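December 22, 2018

Cup task, two arms, dish rack station

Came in on a Saturday to get the station to myself. Tanko had the building key and stayed for the morning, then I was on my own with the log sheet.

Where we stand: target for the cup set is 4,000 episodes. We passed 2,000 this week, counting everything recorded before the rack was added. Of those, 700 are flagged for a second look. Most of the flags are for handovers where both grippers held on too long and the cup twisted. A few are just operators forgetting to press stop.

Setup

Same cell as before. Wire rack on the right, free space on the left, drinkware mixed by color and shape. I re-seated the camera connectors on both wrists before starting and gave each arm a slow sweep to make sure the cables did not pull at full reach. The left one is still a little tight if you go far back and rotate at the same time. Wrote that on the board.

Software is the Verno build from last week. Amirul patched the time stamps, so left and right streams should now line up. I checked three episodes by eye at the point where the fingers close and could not see a lag.

Running notes

The instruction text for this batch is "pass the cup across and put it on the table." Operator takes one piece from the rack with the right arm, brings it to the middle, left arm receives it and sets it down on the left. Order of pieces is up to the operator. I want that variety and I do not want people picking the easy one first every time, so please look at the previous five rows of the log before you choose.

The moment before the left gripper closes is where the good and bad episodes split. If the right arm stops with the cup tipped well over, the left has to come in at the broad end, and the fingers need to be opened before they get close. Operators who open late tend to push the cup back toward the right gripper. Those should be kept if they recover and dropped if they don't.
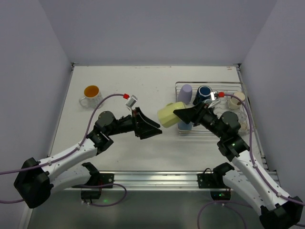 Things to fix or try

1. Pause at the middle. Hold the right arm still for a beat before the left one closes. The Resia model trained on the first half of the set starts closing the left hand while the right is still moving, and I think it learned that from us.

2. Handles. We have too few examples with the handle pointing toward the operator. Turn some pieces in the rack between episodes -- by hand is fine, with the arms parked.

3. Clear glass. Wrist views are poor on it and people avoid it. I did a short run of only that piece. Slow going, and I dropped it on the table twice from low height (no damage). Tagged as "glass" in the sheet so we can leave them out if they hurt training.

4. Crowded rack. When the pieces lean on each other, the first pick drags a neighbor along. Leave those episodes in. Do not tidy the rack halfway through a recording.

5. Release. Several people let go with the left hand while the cup is still above the surface. Wait for contact, then open, then back off straight.

Labels

Amirul asked whether "mug" and "cup" should be separate words in the instruction. My vote is to use both freely and let the text vary. Tanko would rather have one word per object and add the variants later with a script. Left open. Until we settle it, type what you would say out loud and do not go back to change old rows.

Also, the success flag needs three values. Yes and no does not cover the case where the handover works and the placement fails. I have been writing "half" in the comment column, which the export drops. Tanko will look at the export.

Drive

The Tornari disk is getting full. I moved the rejected episodes from the autumn to the Akl share and checked the file list against the log. One folder had a missing left wrist stream, so I marked it as unusable and kept the row. Do not delete rows, the numbering depends on them.

Next session: handles first, then a block with the rack packed more loosely. If the full set is done by March we can retrain once and skip the partial run. Arms parked, power off at the wall, log sheet is in the tray.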